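第5章 把持具を使う持ち場の立ち上げ

5.1 この章を読む前に

本章は、小袋菓子や小物の仕分け台に手持ち把持具を入れる班のための手順です。導入説明会の資料には「作業者の負担が軽くなる」とありましたが、本書ではその前提を置きません。軽くなる作業もあれば、増える作業もあります。少なくともClamumeck倉庫では、導入した月の残業は減りませんでした。資料に載っているのは把持の動作にかかる時間だけで、準備、やり直し、記録の時間は入っていません。

把持具で行った動作は記録され、のちにTrurnholmの自動仕分けラインの調整に使われます。作業者には、始める前にこの点を必ず口頭で伝えてください。同意書の裏面に書いてあるから済んでいる、とは考えないこと。

5.2 作業前の準備

1. 作業台の上を片付け、その日に扱う品だけを出します。
2. 把持具の指先パッドを乾いた布で拭きます。溶剤は使いません。
3. リンクの根元のねじに緩みがないか、指で触って確かめます。緩んでいたら自分で締めず、Nwankwoの保守窓口に渡します。
4. 指を開閉し、左右のパッドが正面から向き合うことを見ます。ずれたまま使うと薄い袋が斜めに逃げます。
5. Lurero端末で持ち場番号を選び、「記録開始」を押します。
6. 休憩に入るときは「一時停止」を押します。押し忘れた分は後から申請で消せますが、申請欄は設定画面の一番下にあり、見つけにくい場所です。

注記:手順6の申請欄を上の階層に移すよう、9月に依頼を出しました。回答はまだありません。

5.3 つかむ、運ぶ、置く

1. 品の手前で一度止めます。
2. 指先の間隔を、品の厚みより少し広いところまで開きます。
3. 袋物は中身のある部分を避け、端の閉じ目をつかみます。
4. 持ち上げたら、揺れが収まるまで待ってから横へ動かします。
5. 置く場所の真上で下ろし、指を開いてから引きます。

注意:揚げ菓子の袋は強くつかむと中で割れます。割れた品は「把持成功」と記録されますが、売り物にはなりません。端末の成功率が高くても、持ち場がうまくいっている証拠にはならないので、返品の記録と並べて読んでください。

注意:細い紙片や小さなラベルは、手で拾うほうが早いのが実情です。把持具で拾う練習は指定の時間内に限り、出荷の締め切り前には行わないこと。

注記:ぬいぐるみのように柔らかく大きい品は、どこをつかめばよいかが人によって違います。手順書で一つに決めようとしましたが、決めた途端に落下が増えたので戻しました。班で話し合って決めてください。

5.4 持ち場の人数と交代

把持具の連続使用は51分までとします。握る側の手首に痛みが出たら、時間に関係なく交代します。交代要員を置かない勤務表は組まないでください。「自動化の準備中だから」と人数を先に減らす案が一度出ましたが、準備中は手間が増える時期にあたり、順序が逆です。

交代時の引き継ぎは次のとおりです。

1. 端末を「一時停止」にする。
2. つかみにくかった品を紙の引き継ぎ票に書く。端末の選択肢にない品は、紙でしか残りません。
3. 次の人が指の開閉を確かめてから「再開」を押す。
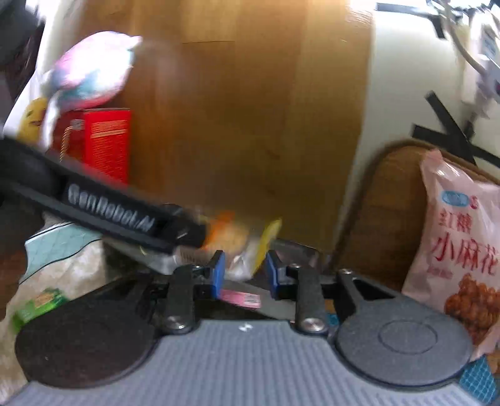

配布済みの初版には余白への書き込みがあり、手首よりも気になるのは、自分の手つきを渡したあとに自分の持ち場が残るのかどうかだ、この章はそこを書いていない、とのことでした。別の色のペンで、残すと言うなら何年残すのか書いてほしい、とも足されていました。

この問いに本書は答えられません。配置の方針は手順書の範囲外であり、現時点で文書になった約束もありません。班長は説明の際に「仕事はなくなりません」と言わないでください。根拠を示せない言葉です。尋ねられたら、決まっていないことを決まっていないと伝え、質問を書面で人事窓口に回し、写しを本人に渡します。

5.5 よくある不具合

指が閉じきらない
リンクの間に包材の切れ端が挟まっていないか見ます。取り除いても直らなければ使用を中止します。

記録が始まらない
Lurero端末を再起動します。2回試して始まらない場合は、記録なしで通常の手作業に戻ります。記録のために出荷を待たせる必要はありません。

成功率が急に下がった
作業者の評価には使いません。品の種類が変わった日、パッドが減ってきた日にも数字は下がります。班長が個人別の表を求められたときは、本項を示して断ってください。

パッドの交換時期がわからない
メーカーの目安はありますが、当倉庫の品では早めに滑り始めます。滑ると感じた時点で交換を申し出てください。申請書の「交換理由」欄は「滑る」だけで受理されます。

改訂:2024年1月1日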